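Setting cold tyre pressures for a track session

Park the car in the shade and leave it until all four tyres are at air temperature. Driving it to the pump first will spoil the reading.

1. Zero the gauge. We use the Zollitz digital, set to kPa.
2. Set the front pair to 186 and the rear pair to 181. These are starting values for the Løken club tyre on a light front-engined car.
3. Refit the valve caps and note the air temperature.
4. Drive one out lap and four timed laps, then come straight in. Skip the cool-down lap – it lowers the reading.
5. Measure all four tyres within a minute of stopping, hottest corner first.

The target hot pressure is 200 at each corner. If a tyre reads high, bleed it to 200 while hot and leave it alone until the next run.

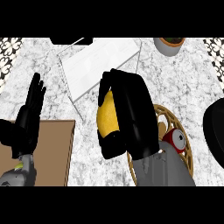 Text: Kieran Rafferty,
Technical Editor

Once the car has cooled, measure again and write down the new cold figures. Use those next time the weather is similar. On a circuit with mostly right-hand corners, expect the left side to end up lower when cold.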